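The museum wants your stories (terms apply)

7 Oct 2020

Mikstead Museum has a new display upstairs called Our Voices, and I went to see it last week because three different people told me I'd love it. I grew up in the town. I'm supposed to be the audience.

It fills the small gallery at the back, the one that used to have the farm tools. You get 30 objects lent by local people, each with a card in the lender's own words, and a listening post where you can hear a few of them talk. The leaflet says it was "co-created with the community". I've read that phrase on so many leaflets that I've started asking what it means, so I asked.

Tomomi Yokoyama, who was on the desk, was very decent about it. There were two open sessions in August, she said, and people brought things in. The museum then picked what went on show and trimmed the cards to 40 words. The lenders weren't sent the trimmed versions before they were printed. I don't think that's wicked. I do think it's called editing, and every museum has always done it. 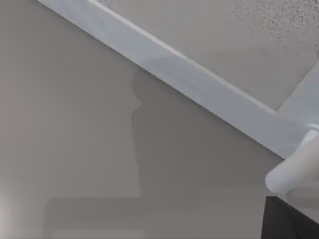
Wall, white moulding and ceiling, at a tilt.

Some of the objects are very good. There's a dance dress from Kindance, the folk group that met above the bakery when I was at school, with a card that starts halfway through an argument about hems. I'd have read four pages of that. There's also a shop sign from Cordeiro, the grocer's on Mill Lane, and the card for that one is so smooth it could be about any grocer's anywhere. "A much-loved meeting place for all." I remember it as the place where you got shouted at for touching the peaches.

That's my trouble with this sort of display. Everybody in it is warm and resilient. The bits where people in Mikstead couldn't stand each other, or moved away and were glad to, have gone missing somewhere between the August sessions and the printer.

Aoi Hoshino, who I went with, thinks I'm being mean. Her view is that a year ago the same room had a seed drill in it and no one under 60 went upstairs at all – and she's right, there was a queue for the listening post. She also cried at the one about the ferry, so she may not be neutral.

I'd go, all the same. It's free and it's on until the spring. Start with the recordings, which seem to have been cut less than the cards, and stay for the man who forgets what he was talking about and carries on anyway.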